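Selto simulator add-on: three weeks of use

I'm building a two-armed robot in a shared workshop and wanted somewhere to try arm motions before running them on real motors. Selto costs $159, or $143 if you already own the Skomel base program. I paid the lower price.

Installation took 40 minutes on my desktop. Most of that was downloading room models. You get 17 rooms, and you can drop in your own panels and furniture as simple shapes. Importing my robot file went fine except for the wrist joints, which came in reversed and had to be fixed by hand.

The feature I use most is the robot's own viewpoint. I set up tight spaces between large panels and work both arms inside them.

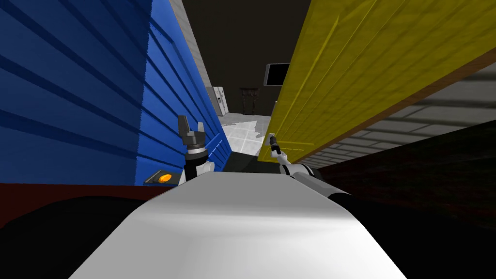
Contact checking is good with flat surfaces and less good with grooved ones. On ribbed panels the program sometimes reports a touch while there is still a gap. Turning the contact setting to Fine fixes most of it, but playback gets choppy. Lighting can't be changed much either, and dark corners stay dark.

The manual is short and skips the gripper settings. I found those in the notes for Iduson, the older version. Robles, the other program I tried, has a better manual but handles only one arm at a time.

Saved motions export as plain text, and my controller reads them with one small edit to the header. I'd buy it again at $143. At full price I would run the trial first and check your wrist joints on the first day.

Four stars out of five.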